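How to set up a reader rota for Mass (and keep it going)

Updated 2019-10-12

Quick guide, written between other jobs, so excuse the notes. This is how we do the lectors at Wenstead, and how Rarnberg does them now too after they borrowed our sheet. Works for a parish of 400 or so families or a school chapel. Bigger places will want software.

Before you start

Get a list of who reads now. The real list, not the one on the sacristy door. Ours still had people on it who moved away years ago.

Ask each one: which Mass, how often, any dates they can't do. By phone if you can. Emails sit there.

Also ask who will do the Easter Vigil. Seven Old Testament readings if you do them all, plus the epistle, and you don't want to be ringing round in April with the candles already ordered.

Making the rota

One row per Mass. Columns for date, Sunday of the year, first reading, second reading, prayers of the faithful. We put a spare reader in the last column. Best thing we ever added.

Fill in the feasts first. Christmas, Holy Week, patronal feast, First Communions. Then the ordinary Sundays, which more or less fill themselves.

Nobody more than 2 times a month unless they ask. Keep married couples on the same Mass. Don't put a new reader on a Sunday with a long list of Old Testament names, it's cruel.

Write the lectionary page next to each reading. Ours for the last feast was 657 and the book was open at the wrong place, so somebody stood there turning pages for what felt like a week. Now the page is on the sheet and the ribbon gets checked before Mass.

Do three months at a time. Longer and people lose it, shorter and you never stop doing it.

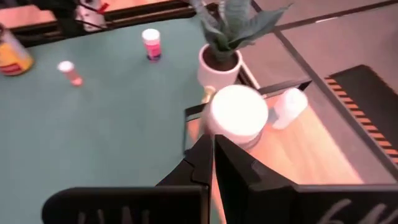

Fikri Khoo wrote in to say that three months was too long for Setiawan, where half the readers work shifts, and that they went to six weeks and had far fewer swaps. Fair enough. If you've a lot of shift workers try that first.

Swaps

Readers sort out their own swaps, then tell you. Not the other way round. Put everyones phone number on the back of the rota, with permission - ask each time you print a new one.

If you print it, 50 copies does us with a few left in the porch.

Training new readers

Half an hour in the empty church, microphone on. Things to go over:

Where to sit, when to come up, when to bow.
Read it aloud at home the night before. Twice.
Pause before "The word of the Lord". A proper pause.
Don't read out the red bits. People do.
Slower than feels right.

Cukunach runs a joint evening for new readers most years and it's worth the drive, if only to hear how other parishes do the psalm when there is no cantor.

On the day

Arrive fifteen minutes before. Check the book, check the ribbon, tell the priest you're there. If the reader isn't in by five to, the spare goes up. No fuss made and no glaring at them when they come in late.

Children's readings need there own sheet, will do that page seperately when I get time.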